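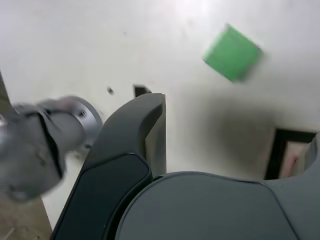
Attachment 1: white tabletop, glare near the top, green cube blurred.

Ticket 2000 – Attachments upload but thumbnails stay grey
Product: Vandow document store, web client
Site: Wellurden office
Opened by: Alfredo Lumbao
Date opened: February 19, 2025
Priority: normal
Status: resolved, monitoring

Reported behaviour
Photos attached to a record save without an error, but the list view shows a grey tile instead of a preview. Clicking the tile opens the full file. PDF attachments preview normally. 39 records affected at time of report.

Environment
Files are stored on the Graris share. Previews are built by the Geerts service on the same server, 2 workers.

Log
1. Cleared browser cache, tried a second browser. No change.
2. Downloaded Attachment 1 and opened it locally. Opens fine, so the stored copy is readable.
3. Uploaded the same file to a test record. Grey tile again.
4. Checked the preview queue. Jobs were being accepted and then dropped after 8 seconds. PDF jobs use a separate queue and were finishing.
5. Service log shows "cannot write to temp folder" for every dropped job. The temp path still pointed to the old volume, which was retired in July.
6. Changed the temp path to the new volume and restarted both workers. First restart failed – the service account had read access only. Granted write access and restarted again.
7. Re-queued Attachment 1. Preview built and now shows in the list view.
8. Re-queued the remaining records as a batch. All finished, no errors logged.

Cause
Temp folder setting was not updated when the old volume was retired.

Outstanding
Dropped jobs do not raise an alert. Separate request to be logged with Vandow. Ticket stays open until the next server restart confirms the new path is kept.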